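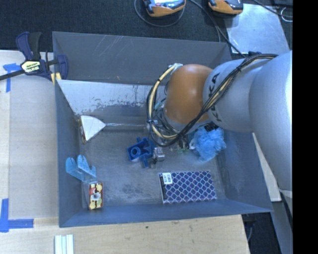 Bin cell with the KUKA, arm down over the metal bin

Bin picking cell: cable bundle snags, then protective stop
Started by sandhu_cell2, July 2025

sandhu_cell2 wrote:
Looking for ideas on a fault we keep getting. Mixed item picking out of a deep metal bin, KUKA arm, small gripper. The stop comes when the arm goes low and turns the wrist toward the left wall. External torque on one of the wrist joints climbs, then protective stop. We log every pick. Out of 2,000 attempts we had 406 stops, and most of those were with the gripper well below the rim. Upper layer picks are fine.

I blamed the payload settings first. Redid the load data twice and nothing changed. Planner is Gemix, bin model was measured by hand.

benchrat_k wrote:
Your cables. Look at the loop around the orange joint cover. It hangs right down by the gripper and your planner has no idea it exists. With the wrist turned it either pulls tight or gets pushed into something.

sandhu_cell2 wrote:
The loop is tied at the top and there is slack in it. I jogged the wrist through its range by hand up above the bin and it never went tight.

benchrat_k wrote:
Above the bin isn't in the bin. Do the same jog with the gripper near the floor, slow, with someone on the enable switch.

Ornexfan wrote:
I don't think it's the cables. Look at what is in there. The tool with the white triangular head has a long straight handle lying across the bin, and in the picture the handle runs right up to the hanging cables. If you grab something under a handle like that and lift, you are lifting the tool too, and if the head is jammed on the wall you get your torque spike. Check which items were in the bin when it stopped.

sandhu_cell2 wrote:
We don't have item lists for every stop. I have them for the last day. Long tool was in the bin for some of the stops and out for others.

Ornexfan wrote:
Then pull it out for a full run and compare. One day of lists doesn't prove much.

k_shabalala wrote:
I had a fault like this at Zidum last November. It was the bundle. It caught on the bin rim on the way out, so the stop showed up during the retract and we kept looking at the grasp. Check the timestamps against the motion segment before you change anything.

Also, how are you clearing the stops? If people are reaching in to free things with the arm still enabled, fix that today. Ours had someone's sleeve between the arm and the wall when another person hit resume.

sandhu_cell2 wrote:
Operator clears it from the pendant and then reaches in if an item is stuck. Drives off is the rule. I can't say it gets followed every time with that many stops.

k_shabalala wrote:
Then take the cell down until you've sorted it. 406 stops is a lot of hands in a bin.
Khanyisile

Ornexfan wrote:
Taking it down seems like a lot. It's a protective stop and it's doing its job.

k_shabalala wrote:
It stops the arm. It doesn't stop somebody else from pressing resume.

benchrat_k wrote:
Agree with her. And check your clamp while it's down. The blue jaw sits over the rim at the corner, so it takes up room your hand-measured bin model may not have.

sandhu_cell2 wrote:
Cell is down. Went through the timestamps for the last 7 stops. 6 were on retract, 1 was on approach. So it looks more like the rim than the grasp. The clamp isn't in the model, I'm adding it with a margin. Next is rerouting the bundle so the loop sits higher, then a slow jog at depth. I'll run with and without the long tool too so that question gets closed.

Ornexfan wrote:
Fair enough on the retract numbers. I'd still like to know what that one on approach was.

sandhu_cell2 wrote:
So would I. Will post the torque log when I get it off the controller.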